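Project report, Applied Automation II
Group: Noémi Kerekes, Zaid Rawashdeh, Ebere Okafor
Supervisor: Irén Boros

# Is the Sosach kitting package worth the money for a small shop?

## 1. What we were asked to do

Sosach sells a two-arm cell together with software called Moura. The package is offered to small electronics assemblers who put together kits by hand: one board, one harness, one cable, whatever the order says, all placed in a tray for the next person. The sales sheet says the cell can be "taught by anyone in an afternoon." Our supervisor asked us to find out what that sentence is worth.

We had the package on loan through Bitby, the reseller. They set it up and gave us a half-day of training. We should say early that Bitby was friendly and answered the phone, and that none of our complaints are about them.

## 2. What the package claims

The sheet makes a lot of claims. We picked the ones we could test in a student lab:

- It handles rigid parts and flexible parts with the same grippers.
- It needs no custom fixtures.
- A new kit can be taught without writing code.
- Both arms can work at once without a safety stop.

The second claim interested Zaid the most. He worked two summers at a harness shop in Clurkstead, and in his experience fixtures are where small shops lose their money.

We didn't test speed against a trained person. The sheet gives a pieces-per-hour figure, but it doesn't say which pieces, and we couldn't find anyone at Sosach who would tell us.

## 3. Task and layout

The job was a plain one. Parts wait in yellow trays on both sides of the table, sorted by type. The arms bring what the kit calls for to the steel tray in the middle, which we lined with white paper so the parts would stand out for the vision software. The kit in our test order was a red round board and a wire harness, with a white braided cable added in the second version of the order.

Sorting the parts by tray is our work, and the sheet is quiet about it. Moura wants to be told which tray holds which part. If a harness ends up in the cable tray, the software doesn't look for it there. A shop that buys this cell will still need somebody to fill trays correctly, and that person could arguably be filling kits.

We ran the task for three sessions, 179 attempts in total. An attempt counted as good when every part on the order was on the paper and nothing hung over the rim of the steel tray. By that rule, 141 attempts were good.
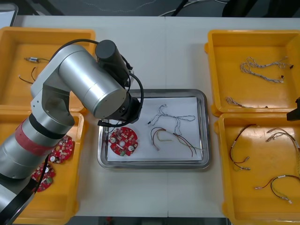
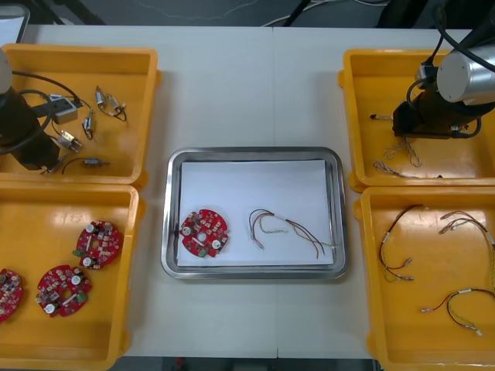
*Figure 1. The work table during kitting, with the yellow part trays on both sides and the kit on white paper in the steel tray.*

## 4. Results by type of part

**Boards.** No serious trouble. The round boards are stiff and their red color is easy to pick out against yellow plastic. Moura found them even when they lay close together. The grip is at the edge of the disc, and we had a few slips, mostly on boards that had come to rest against a tray wall. We give Sosach full credit on this one, with the remark that a flat, stiff, bright red disc is about the kindest part you could hand to a robot.

**Harnesses.** Most of the failed attempts are here. A harness never lies the same way twice. The gripper takes it at whatever point the software likes best, and the free ends go where they want. When the ends caught on a neighbor, two harnesses came up together and the attempt was lost. Moura has a setting named "flexible item," and we used it for all harness picks. We couldn't find out what it changes. Ebere ran one block of picks with it off and saw no difference she was willing to put her name to.

**Braided cables.** Better than we expected. The braid seems to keep them from folding under the grip. The light color shows up well in the yellow trays and poorly on white paper, so Moura sometimes reported a missing cable after placing it correctly. We counted those attempts as good and wrote the false alarms down separately. A different liner might fix it, but we didn't have time to try one.

**Small parts with leads.** The upper left tray held these. We left them out of the count. The left arm could pick some of them, but the thin wires made each try different, and Jolán Sárközi, who ran the lab next door and lent us the parts, asked for them back in one piece.

## 5. Teaching

Noémi did the teaching because she had never used a robot arm before. The first kit, board and harness, took her the afternoon the sheet promises. To be fair, she finished at 4:40 and it worked.

The second kit took longer. Adding the cable meant changing the order in which the arms enter the middle of the table, and the drag-and-drop screen has no good way to show that. She ended up on the phone with Bitby, who walked her through a menu that isn't in the manual. We think "anyone in an afternoon" is true for the first kit and shouldn't be printed next to the second.

As for both arms working at once: they can, as long as they stay on their own sides. Over the steel tray, Moura makes one wait for the other. Sosach calls this "coordinated motion." We'd call it taking turns. It's safe and we have no objection to it, but a buyer might think the second arm doubles the output, and our logs don't support that.

## 6. Cost

Bitby's quote covers the arms, the grippers and the first year of Moura. After that the software is 232 a month. The sheet mentions the subscription in the small print on the back. When we asked what happens if a shop stops paying, the answer was that the arms can still be moved by hand-written programs. For a shop that bought the cell to avoid writing code, that is a poor answer.

## 7. Our opinion

We wouldn't recommend the package to a shop whose kits are mainly loose harnesses. A shop with stiff parts and few changes of order might do well with it, though it might also do well with one arm and a cheaper license. Zaid disagrees a little here. He thinks skipping fixtures saves enough to make the price bearable, and he'd like that noted.

Weak points in our own work:

- Our part supply was small, so the same harnesses were picked again and again and may have softened.
- We changed the lamp position before the last session and didn't repeat the earlier ones.
- We didn't record which arm caused each double pick. We should have.

The logs and Noémi's teaching notes are in the group folder. Ms. Boros has the Bitby quote, and the loaned parts go back to Jolán on Wednesday.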